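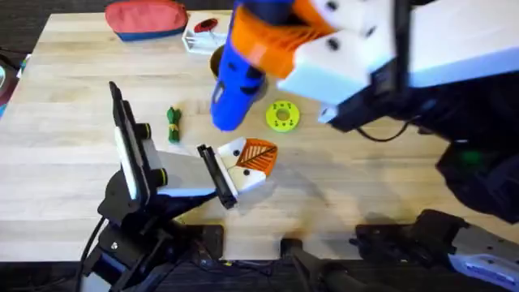

Raed Qaisi says the second Driselmont album was harder to finish than the first, and that he is happier with it. Jomcombe, out on 21st August through Tanasarn, has two instrumentals and a new version of the single Alov.

Shadi Abou Jaoude plays bass throughout and sings on two songs. The vinyl is limited to 2,872 copies, sold through the label's shop and at gigs. A short UK tour follows in December. Review copies are available from the Tanasarn press office.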